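**Grivola hand-held gripper kit: garment-folding trial, request for comments**

**k_panyasiri** (Jitpraphai office)
Our office has had the Grivola kit on loan since March and must decide whether to purchase. It is priced at 1,721 per unit, with 15 spare finger pads included. The work under review is the handling of heavy knitwear on a made-up bed. Members with experience of the kit are invited to comment.

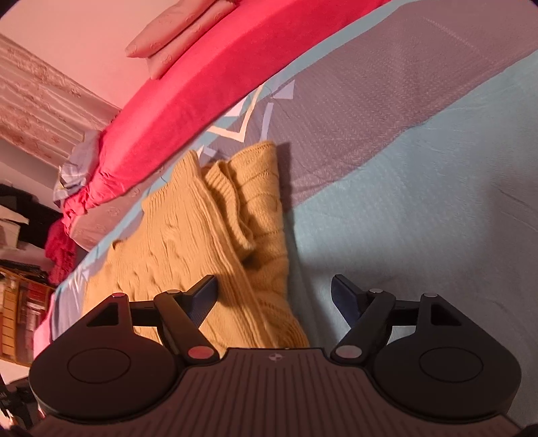 The linkage moves freely and the pads have not marked any garment to date. My reservation concerns operator fatigue, as the body is wide and a full session is tiring for the wrist.

Kanokwan Panyasiri

**osside_bench**
We have used two units at Osside. I would not share the concern regarding fatigue; our operators adapted within a few sessions. The weakness, in our view, is thick cable knit. The pads take up one layer when two are wanted, and the sleeve is left behind.

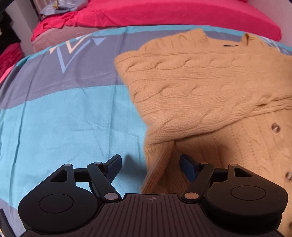
We now instruct operators to approach a folded sleeve from the side and to close slowly. Buttoned fronts are left until last.

**jirkurville_stores**
With respect, that is a matter of training -- the kit should not be marked down for it. We logged 200 folds at Jirkurville and replaced one pad. The carrying case is the poorer item. Ours split at the hinge, and a replacement costs 99.

**osside_bench**
I must disagree. A kit offered for garment work ought to manage a cardigan without special instruction.

**k_panyasiri**
Both points are noted. Could jirkurville_stores state whether the case was replaced under warranty?

**jirkurville_stores**
It was not. The claim is still open.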